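Materials and Everyday Objects, Unit 2
Notes for the evening class
Teacher: Apolline Delorme

Please read these notes before we meet. They replace the older handout, which had mistakes in the part on glazes.

What is a glaze?

A glaze is a thin layer of glass on the surface of a clay pot. The potter mixes fine powders with water and puts the mixture on the pot, by brush or by dipping. In the kiln the powders melt together and then become hard when they cool. The main part is silica, which makes the glass. Silica alone melts only at a very high heat, so a second material, called a flux, is added to bring the melting point down. A third one, alumina, keeps the melted glaze thick so that it does not run off the pot.

Earthenware and stoneware

Earthenware is fired at a lower heat and the clay stays porous. Without a glaze, water goes slowly through the wall. Stoneware is fired hotter, and the body itself becomes dense. In our course we call a firing "high" when it passes 2,355 degrees Fahrenheit. My own test tiles in earthenware were fired at 1,785 degrees Fahrenheit, and you can handle them in class.
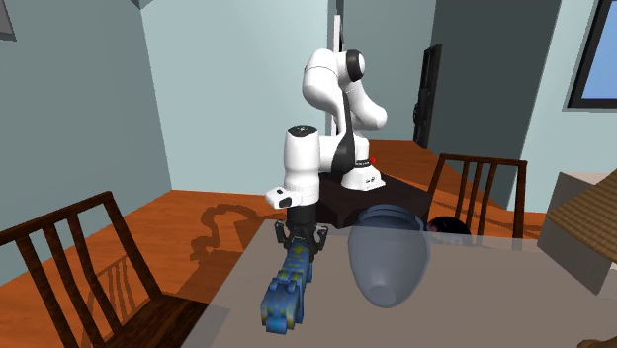
The clay and the glaze both shrink when they cool, but often by different amounts. If the glaze shrinks more than the body, it is pulled tight and small cracks appear. We call this crazing. If the glaze shrinks less, it is pressed together and may lift from the edges of the pot, and this is shivering. Some potters like crazing for its pattern. On a plate for food it is less welcome, as dirt can stay in the cracks.

Words to learn

Bisque: the first firing, before the glaze.
Flux: a material that helps the glaze to melt.
Slip: clay mixed with water until it flows.
Foot: the ring under the pot, left without glaze.

For next time

Choose one glazed object from your kitchen and write some 9 lines on it. Look at the foot first. Say which clay you think it is, and why. Bring the object too, well wrapped in a towel.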